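When the furnace at the Miltar apartments failed in February, the first call Bethel Worku made was to the landlord. The second was to her church.

St. Brendan's in Skerncombe had no plan for housing people. It had a parish hall, a kitchen with two working ovens and a phone list that had not been updated in years. By 9 that night, 30 residents were sleeping on cots between the piano and the coat racks.

"We said one night," said Hagos Negash, the parish's senior warden. "Then the part for the boiler didn't come."

They stayed 16 days. Members took turns on the overnight shift, and a Lutheran congregation across the river sent breakfast. The children were driven to school from the hall each morning, which meant 4 cars and a good deal of arguing over booster seats.
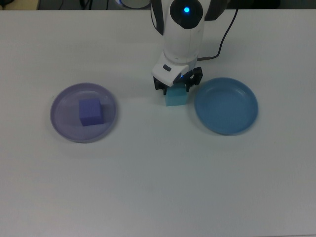
Supper was the harder job. Several of the families were Muslim, and a few of the Orthodox residents were keeping a fast, so the usual casseroles would not do. Ghada Mahasneh, a Miltar tenant who had cooked for a school district, took over the menu on the third day. Lentils, rice, flatbread, greens. The parish paid for groceries out of its discretionary fund and was down to its last few dollars when the diocese sent a check.

Not everyone was happy with the arrangement. The choir lost its rehearsal space, and a grief group that meets in the hall had to move to the rector's living room. Fuad Negussie, who lives on the top floor at Miltar, said he felt like a guest for the first week and kept folding his blankets before dawn.

"After that I just left them on the cot," he said.

The heat is back on now. Worku and Nuria Gashaw, a parishioner and nurse, have since started a tenants' group that meets monthly in the hall — after choir practice. They are asking the city to inspect the other buildings on Marulanda Street before next winter, and the first hearing has been set for the fall.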